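Paiva Home Forums > Furniture and Surfaces > White desktop over an old table, paint or board?

fennelfoot
Sunday, January 9, 2022
Hi all, long time reader, first real question. I've got a pale wood table from my aunt that I use for sewing and for paying bills, and the top has gotten pretty beat up. Rings, a scorch mark, one spot where somebody (me) cut right through a pattern and into the wood. I want a plain white surface because I can't see dark thread on anything else with my eyes the way they are.

So do I sand it and paint it, or just lay something white on top and call it a day? I rent, it's winter, and I don't have a garage. Budget is low. I'd also like it not to glare at me at night. Thanks in advance!

mudroom_mel
Don't paint it!! I painted a kitchen table white five years ago and I'm still mad about it. It stayed tacky forever, everything stuck to it, and I peeled a library book off it and took half the cover along. Had to pay for the book, too. Put a board on top. You can take it off when company comes and you still have your aunt's table under there.

oldgrout
Going to disagree with Mel a little. Paint is fine if you let it cure. Most people give it a weekend and then set a lamp on it. I did mine in February with the windows shut (wouldn't do that again, what a headache) and left it alone for 30 days before I put so much as a coaster down. It's been great. The trick is thin coats and a light sand between them. If you glop it on, sure, it'll be gummy till summer.

mudroom_mel
30 days without a table, in a rental, in winter. Where is she supposed to sew, the bathtub?

oldgrout
I ate on the couch. It builds character.

tinsnip
Board person checking in. I went with white over a light wood table and I like the wood showing past the edge, it looks softer than white all the way out. Get matte. I can't say this enough. I had a glossy one first and every lamp in the room was staring back at me.

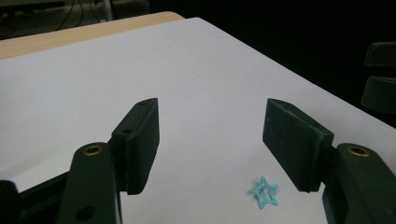
Re: what to buy and how to keep it from sliding

tinsnip
Should've put this in my last post, sorry. Things I'd check before you spend any money:

Measure the table twice, then take an inch or so off so you don't have an overhang to catch your sleeve on.

Look at it under your own lamp. Store lighting makes everything look bright white, and then at home it goes kind of gray in the evening. I don't mind that at all but my sister thought hers was dirty and kept scrubbing it.

Rubber shelf liner underneath, cut small so it doesn't peek out. Mine used to creep toward the wall every time I leaned on it.

fennelfoot
Oh the liner is smart, I have half a roll under the sink. Did you get yours cut at the store? I don't own a saw and I'm not about to start.

tinsnip
Yep, the place over in Lalldale cut it while I waited. Ask them to ease the corners too. They'll act like it's a big favor but they do it.

quiltbarn244
For sewing I'd watch the edge of the board more than the top. A rough edge will snag a knit every single time, ask me how I know. I ran a fine sanding block along mine and then put white cloth tape over it. The tape lifts once in a while and I just press it back down. Also pins roll right off a smooth surface, so get yourself a magnetic dish.

oldgrout
Tape on the edge would drive me up a wall, but to each their own. A little wax on a sanded edge does the same job and looks nicer.

quiltbarn244
Wax gets on fabric. Hard no from me.

oldgrout
Okay, fair, I don't sew. I withdraw the wax.

fennelfoot
Well, I think I'm going with the board, mostly because of the curing time (sorry grout). I'll measure tonight and call Lalldale in the morning. Does anyone know if pencil comes off matte white? I mark hems right on the table, bad habit, I know.

mudroom_mel
White eraser, the soft kind. Go easy, if you rub hard you'll end up with a shiny patch and it doesn't go away.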